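Does a small town need a bigger gas pipe? My summer project report

22 Jun 2018

When I picked this topic I thought it would be a nice quiet one. Gas pipes, how bad could it be? I ended up with a desk covered in printouts and a proper opinion about compressor stations, which my flatmates are already tired of hearing.

My question was whether the spur that feeds Coduvetti can cope if the Broltetti ceramics works switches over from fuel oil to natural gas. The spur comes off the main line at Pralico and is owned by a small operator called Gebreyes. It was built for homes and a couple of bakeries, so it's fairly thin, and the last stretch climbs quite a bit before it gets to town.

I started with the homes. There are 2,923 households on the network, and 962 of them use gas for heating as well as cooking. That second group matters far more than I expected, as they all want it at the same time on a cold morning. I made a spreadsheet for a normal winter day and another for a really nasty one. The first version had a units mistake in it (I'd mixed up daily and hourly flow, and the whole town appeared to be using enough gas to melt itself), so I lost most of a week putting that right.

Then I added the ceramics works. Kilns don't like being turned off and on, so the demand is steady all day and all night. On a normal day the spur copes fine. On the nasty day it doesn't — pressure at the far end drops below the limit I was working to for 13 hours in a row, mostly overnight and into the morning.

So what can be done? I looked at three options. 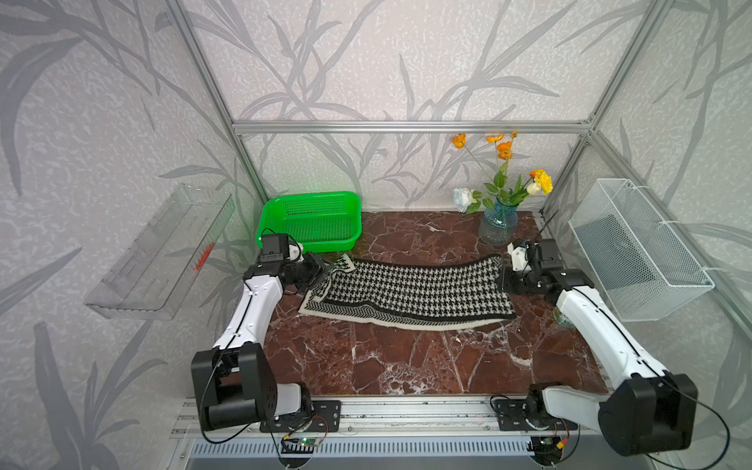 The first is a second pipe laid next to the old one. It works in every case I tried, but it's the dearest by miles and the land access would take ages. The second is a small compressor at Pralico, which fixes the pressure but needs looking after and makes a racket. The third is a deal where the works cuts back on the coldest days and burns its old fuel oil instead. I modelled that over 167 winter days and it was only needed on a handful of them, so I like it best for now.

There are gaps. I used one pipe roughness value for the whole route, and I had no hourly readings from the town, only monthly totals that I split up myself using a standard curve. I'd like to swap in real readings in July if Gebreyes will share them — I've asked twice. The spreadsheet is in the course folder, and the tab called "old2" is the one to use.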